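The Akside Neighborhood Computing Letter
24 May 2025
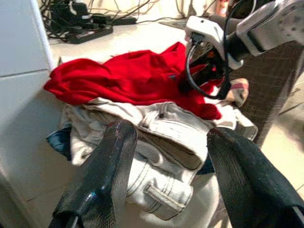
Leaving the big password manager behind, and living to tell you about it

Hello again, dear readers. Last time I promised you a piece on printers, and I do still owe you one, but something else ate up my evenings and I would much prefer to tell you about that while it's fresh in my mind.

For years I kept all my passwords in the browser. You know how it goes, the little box pops up, you click Save, and you never think about it again until you sit down at a different computer and can't get into your own email. I had 59 logins in there when I exported the list, and I'm a little embarrassed to say that a good many of them were the same password with a different number stuck on the end (please don't write in, I've heard it all from my daughter).

Fouad Tazi has been after me to try Drurum, which he runs on a small computer in his hall closet. Drurum is a password vault that you host yourself, so the passwords live on a machine in your own home and your phone and laptop check in with it. I was skeptical. I pictured black screens and typing mysterious commands until midnight. There was some of that, I won't fib, but Fouad wrote out the steps for me on two sheets of paper and I only had to call him twice.

The moving itself was the easy part. You export your passwords from the browser as a plain file, and then you bring that file into Drurum through the Import page. Mine came over in one go, apart from 5 entries where I'd put a comma in the notes, and those I typed in by hand. Do please delete that exported file afterward and empty the trash too! It has every password you own sitting in it for anybody to read.

What I like best so far is the search. I type two or three letters of the name and there it is, and it fills in the form on my phone nearly every time. My bank's website is the stubborn one. It wants the user name on one page and the password on the next, and Drurum gets muddled in between, so I copy and paste for that and grumble. Sharing is nice as well. My husband and I now have a folder between us for the electric company, the streaming things and the library, and he has stopped calling me at the grocery store to ask what the password is.

What I like less is the backup. When you keep your own vault you also have to look after it, and if that little computer gives up, well, that's your problem. Marwa Benkirane set hers to copy itself to a second drive every night, and she very kindly sent me her settings. I have it working now, I think. I still plan to do a full practice restore before September, and I'll report back on whether my hair is any grayer.

A few odds and ends if you are tempted

Pick one long master password, made of several words you can picture, and write it on paper. Keep the paper somewhere safe that isn't your desk drawer. Turn on two-step sign-in before you import anything. And leave your old passwords in the browser for a couple of weeks while you get used to the new way, then clear them out.

Yvette Marchand went a different route and uses Ashour, where somebody else does the hosting and you pay by the year. She is perfectly happy with it and has never once had to think about a backup drive, so if the paragraph above made you tired, do ask her about it at the next get-together.

From the mailbag

Tarek Belhaj asks whether he can use Drurum with an older tablet. The app wouldn't install on mine, but the web page opens fine in the tablet's browser, a bit slowly. Try that first, Tarek, and bookmark it.

Salvador Amaral is looking for someone to take over his spare Torora router, free to a good home, power cord included. Write to me and I'll pass your note along to him.

Printers next time. I mean it.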